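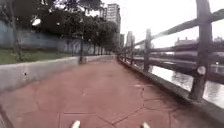
Wallano moves to version 2 of its mining firmware

Wallano released version 2 of its firmware for Raju mining boards in August 2025. The update changes how the boards share work between chips and lowers the default core voltage.

In bench tests run in June by Kwabena Amegashie, a hardware engineer at Jokalberg, a single board drew 749 watts at full load, a drop of 15 per cent on the old firmware. Hash rate was unchanged. The test set covered 312 boards from one production batch.

Owners must update the controller before the boards. Pool settings are kept, but custom fan curves are erased and have to be entered again.

Kwame Alhassan of the mining pool Truvarura said the pool would accept both firmware versions. Boards with the older power connector are not supported.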